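Home and Habit
Research notes

27/08/2020
By Ehab Fahmy
6 comments | 2 shares

4. What the glass table does to a room

We come now to the piece of furniture that gave us the most to talk about, and that we had very nearly left out of the study altogether. When we planned the visits to homes in Brimiscombe and Huerta, our interest was in closed storage – drawers, cabinets, the cupboard under the stairs – and tables were only noted down so that we would know where people sat while they talked to us. It took a remark from one of our earliest hosts, a retired bus driver with a very full living room, to turn our heads. She told us that she had stopped putting things under her table on the day she bought a glass one, and then, looking down at the pile of magazines by her feet, she laughed and corrected herself. She had stopped believing that things under the table were out of sight.

That small correction stayed with us for the rest of the project. A solid table offers its household two surfaces and hides one of them. The floor beneath it is a kind of waiting room, where a basket or a box can sit for months without troubling anyone. With a clear top the waiting room is open to view, and whatever is kept there becomes part of how the table looks from above. Our hosts had a whole range of feelings about this, and we have tried to give each of them a fair hearing in what follows.

The round tables deserve a word of their own. A rectangular top lines up with a sofa or a wall, and the things below it tend to get lined up too, almost without anyone meaning to do it. A round top gives no such help. The curved rim cuts across whatever is underneath, so that one object may be seen partly through the glass and partly past it, and the carpet shows on either side of the line. Figure 4 gives a fair idea of the effect, with several things visible through the top and the gray carpet continuing beyond its edge. 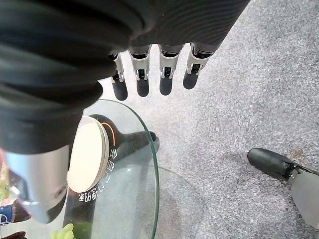
Figure 4. Round clear glass tabletop over gray carpet, with a flat cream-colored disc among the objects visible through it.

We found it useful to ask people to name what was under their table before they looked. Most began with confidence and then slowed down. They remembered the large things and the pale things, and they remembered whatever had most recently been in their hands. Small dark objects were forgotten far more often, even when they had been in the same place for years. One host in Huerta left out a pair of slippers that she wore every evening of her life, and was so tickled by this that she asked us to write it down, so we have.

The glass itself turned out to matter more than we had expected. Several hosts spoke fondly of the greenish line that clear glass can show along its rim, and one compared it to the edge of a swimming pool early in the morning. Others had more practical concerns, chiefly fingerprints and the ring left by a cold drink, and we heard a good many firmly held opinions about the proper cloth. What they shared was a habit of looking at the top and the underside as a single picture. Wiping the glass led, again and again, to bending down and moving something beneath it – a cleaning job that quietly grew into a tidying job.

This was seen most clearly in the diaries. Between them, our households wrote 739 entries during August, and the ones that mention a glass table have a pleasant, wandering quality that we grew very fond of. An entry begins with a smear on the glass, passes on to a lost remote control, and ends with somebody sitting on the floor reading an old letter. We did not ask for this much detail, and we are grateful to have been given it.

It would be wrong to suggest that a clear top makes for a tidy household. Two of our fullest rooms had one, and their owners were perfectly content. For them the view through the table was company of a sort, a way of keeping favorite belongings near at hand without having to find shelf space for them. The Osuteo pilot interviews, which we carried out before settling on our final questions, had led us to expect some embarrassment on this point, and we met very little of it. People apologized for their kitchens much more readily than for the floor under their tables.

In the next section we turn to the Plistia homes, where low wooden tables with a lower shelf were the usual choice, and where the question of what may be left on the floor was answered quite differently.

Filed under: Rooms & Furniture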